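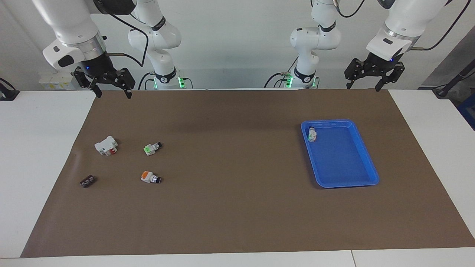

The two-arm table at Alley, with switches and terminal parts out for sorting into the blue tray.

Home About Us Open Days Schools Getting Here Contact

About Alley

We are a small automation workshop, and we love having people in. Alley was started by Min-kyu Ok and Ye-ji Do, who had both spent years building control panels for other people's machines and wanted a place where robots could be tried out on the dull, fiddly jobs that panel builders do all day. Picking parts, sorting parts, getting the right parts into the right tray. It may not sound like much of a show, but stand next to it for five minutes and see if you can walk away!

Our first open day was in March. We put out coffee, pushed the shelving back against the wall and expected a handful of neighbors. By the time we closed the doors 298 people had signed the guest book, and a few of them had gone home and come back with their kids. We have kept the doors open on a regular basis ever since, and to date we have welcomed 1,159 visitors, including classes from the Grokau technical school, who come every term and ask harder questions than anybody.

What happens on a visit

Most visits begin at the two-arm table. A few loose parts go on the brown paper -- push-button switches with green or orange caps, terminal blocks, a little black terminal strip with its row of screws -- and the job is to get them into the tray. The arms are white, each with a black two-finger gripper, and you can follow every move from a chair. Ye-ji usually runs this part. She likes to ask the group which piece will be the hardest to grab before anything moves, and there is always a lively split. Kids tend to pick the biggest part. Electricians pick the terminal strip.

After that we let visitors lay out the parts themselves. Turn a switch around, lean one piece against another, put two close together and see what the arms make of it. Sometimes a part gets dropped or missed, and we talk about why, and then we run it again. These are some of our favorite moments of the day, and we learn a lot from them too. Ye-ji keeps a notebook of the layouts that gave us trouble and has filled 139 pages so far (a good share of them in the handwriting of ten-year-olds).

Min-kyu takes the second half at the workbench, where you can handle the same kinds of switches and terminals, wire one up and find out what each is for. If your group has a part of its own that it would like to try, bring a few along. A bakery supply firm once arrived with a bag of oven knobs and stayed until we locked up.

Who we work with

Our day-to-day work is for panel shops and small manufacturers. Jeon was our first customer and still sends us its trickiest sorting jobs. With Prinivico we are working on a parts kit for classrooms, so that teachers can run a simple version of the tray exercise at their own desks before or after a visit. We're really excited about this one and will have the first kits out on the bench for you to look through at the next open day.

Coming to see us

Open days are free and you don't need to know anything about robots. School and club groups are welcome on Tuesday mornings from 9:30, with room for 32 at a time -- bigger groups can be split in two, one half at the table and one at the bench. The whole visit takes an hour and a half, longer if the questions keep coming, and they usually do. The floor is level throughout and there are stools for anyone who wants to sit. Send us a note through the contact page with the size and age of your group and Ye-ji will write back with dates.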